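Stadgate Makers Board > Robots and Automation > Maintenance

Thread: Hand-held gripper, pads going out of parallel. Again.

ltadesk_liya
Posted 13 January 2023

I look after the hand-held gripper at Clorkside. It's the squeeze-the-handle kind with the camera mounted on it, two fingers, bolt-on pads. Since October the pads have been drifting out of parallel. I line them up, tighten everything, go make tea, and when I come back they look like a pair of feet on someone waiting for a bus.

Pads are the standard blocks, two screws each into the backing. I have redone the screws more times than I care to write down under my own name. The log says it has done 354 sessions since the last full strip-down. Before I strip it again, does anyone have a setup order that holds?

– Liya Teshome

grubscrew_pete
Your screws are backing out. Threadlocker, the weak stuff. Next thread please.

ltadesk_liya
Threadlocker is on there. It has been on there every time. At this point the gripper is mostly threadlocker.

mothballed
Which end did you tighten first? If you run one screw all the way down before the other one has even started, the pad swings a hair toward the first one and stays there. Snug both, square it up, then go back and forth between them.

abirhane
Pete's fix is the fix for a different problem. I maintain 2 of these at Thepsuriya and I'd leave the pad screws alone for now. Look at the pivots. The bushings in the arms wear oval, the arm gets a little side play, and the pad screws get blamed because they are the part you can reach with a normal driver.

Test: open it all the way, hold one finger by the tip and wiggle it sideways. If you feel a click, that's the bushing. If the block moves on its backing and the arm doesn't, I'll apologize to Pete.

grubscrew_pete
I'll be waiting by the mailbox. I've had a bushing go exactly once, and that was on a unit someone had been using as a paperweight. Screws walk. It's what screws do for a living.

abirhane
Screws walk when the thing they're holding rattles. You keep locking them up and never ask what they were running from.

ltadesk_liya
Did the wiggle test. There's a click on the left arm. Very small, very smug. Right arm is silent.

Pete, the block doesn't move on its backing at all. Sorry.

grubscrew_pete
Fine. Check it again in a month.

clalora_refugee
Used to work on these at Clalora. Both of you are half right, which must be annoying. A sloppy bushing hammers the screws, so by the time you notice, you've got both. Change the bushing, and put new screws in too. They're cheap. Don't reuse the ones that have been glued and unglued all winter.

mothballed
Counterpoint, don't change parts on a click. Clean it first. I once pulled a bushing over a click that was a crumb. A crumb! I still have the bushing in a drawer, in perfect health.

ltadesk_liya
It may well be a crumb. I work on the dining table. Cleaning first, then.

abirhane
OK, the order I use. Mothballed gets step 1 out of courtesy.

1. Clean the pivots. Dry brush, then a lint-free wipe. No oil. Oil turns dust into grinding paste and you'll be back here by spring.

2. Repeat the wiggle test. If the click is gone, go to step 4 and buy mothballed a coffee.

3. Press the old bushing out from the back, new one in from the front, with a vise and a socket. No hammer. I know there's a hammer next to you.

4. Fit the pads with both screws just snug, faces toward each other.

5. Open it wide over something with straight lines on it and look down through the gap with the camera you're going to use. Graph paper is good, a striped table mat does fine. You're comparing the two faces with each other. The lines are only there to keep your eye honest, and with the camera at an angle they'll fan out a bit anyway, so don't try to match a pad to one stripe.

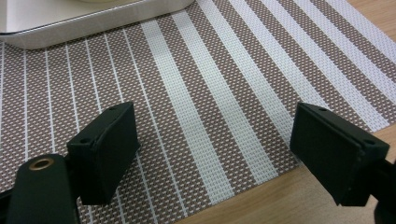

6. Close it slowly on a strip of paper. Pull the paper from the top, then from the bottom. Same drag both times means you're square. If one end lets go early, loosen that pad, nudge, snug, try again.

7. Now tighten, going back and forth between the two screws. Repeat the paper pull afterward, as the last bit of torque likes to undo your good work.

8. Cycle it 80 times by hand and do the paper once more. Yes, 80. Put the radio on.

grubscrew_pete
Step 7.5, threadlocker.

abirhane
Step 7.5, one drop. One.

clalora_refugee
I'd swap 5 and 6. Paper first, eyes second. Eyes will tell you what you want to hear.

abirhane
Tried it your way for a year. The paper can't tell you that both pads are leaning the same direction, they'll grip it quite happily. Look first.

clalora_refugee
We did it paper first on every unit and I don't remember complaints.

abirhane
I remember sending you some.

ltadesk_liya
Update. Brushed the pivots out. The click is quieter but still there, so it was a crumb and a bushing. New bushing goes in when I find the vise. Session 217 in the log has a note in my handwriting that says "left arm feels funny," so I've apparently known about this for ages and didn't mention it to myself.

mothballed
Do I get half a coffee?

ltadesk_liya
You get the crumb.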